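Home Columns Rooms Letters Archive

In defence of the tablecloth

My friends have all gone over to bare wood. They own coasters now, and they watch your mug the way cats watch birds. I still put a cloth on the table, and the flowerier the better.

Mine has orange roses and ferns on white, with patterned wallpaper behind it – a combination Rania Hajji calls "a lot".
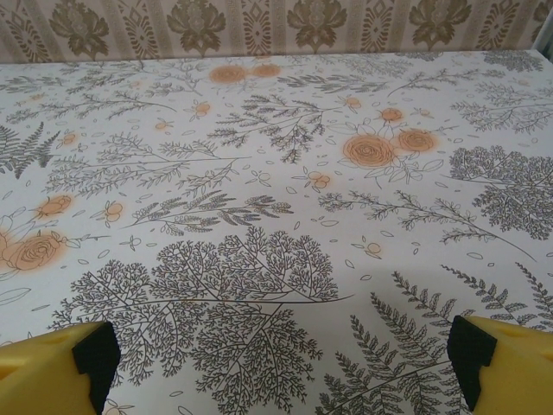
What it costs you

Ironing, mainly. I do it badly, 2 times a year, and then someone spills the soup. A bare table would show the ring for ever. A cloth goes in the wash.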